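Home | Diary | Match Reports | About | Contact

This site uses cookies to remember your preferences. Accept | Read more

2018-11-20
Posted by Rima Abu Hammour

I have been meaning to write this all week, and now that I've got a cup of tea and the house to myself I'm going to do it properly, so settle in.

Nour has signed for Colbridge! It was confirmed this morning, although those of us who stand behind the near goal at Drirnlow have known since the weekend, when she came over after the final whistle and hugged everybody twice. She has been with us since she was a skinny kid on the under-elevens who wouldn't pass the ball to save her life, and I'm going to miss her terribly. I'm thrilled for her too, of course. Colbridge train four times a week and have a real physio, and they play in front of 900 people on a good day. Our best crowd this season was 787 and that was for the derby, with half of them cheering for the other side.

Samira Atallah has been our captain for so long that I think she took it harder than she let on. She and Nour have played together down the left for three seasons and could find each other with their eyes shut - that goal against Rotari in July, in the friendly, when Samira didn't even look up before she hit it! I still think about that one when I'm doing the dishes.

Anyway, Firdevs Ersoy will probably move over to the left now, and she's quick enough, but she does like to cut inside and I worry about who covers behind her. Fikri (our coach, for anyone new here, and a very patient man) told me he might try a back three. I said I'd believe it when I saw it. He has been promising us a back three since about 2000, or that's how it feels.

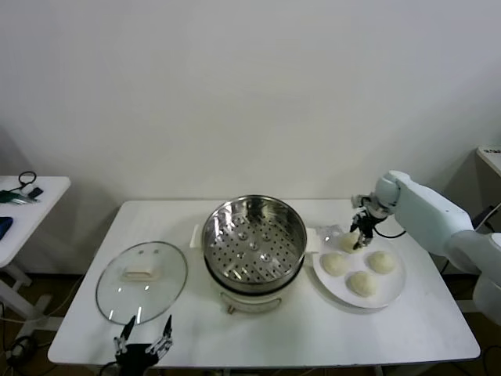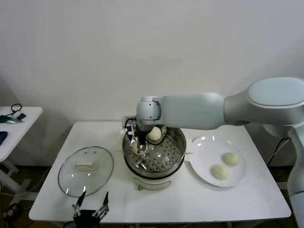
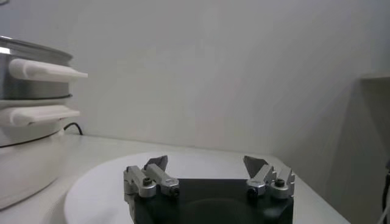 Steamed buns on the plate in the first one, and a bun in the steamer in the second.

We play Szénási next, away, and it's a long ride. There were only 20 seats left on the bus when I signed up, so if you're reading this and still making up your mind, please go ahead and put your name down. Bring a blanket. The stand there is open on two sides and the wind comes straight across the field, and last year I couldn't feel my feet until we were nearly home. We lost that one as well, to a penalty I will never accept, but I promised my sister I'd stop bringing it up.

Nour says she'll come back to watch us whenever Colbridge don't have a game. I told her she'd better, and that she can keep the green scarf I knitted her as long as she doesn't wear it in front of her new teammates until they've gotten to know her a little. She laughed and put it on right there in the parking lot.

I need to find my good gloves before the weekend.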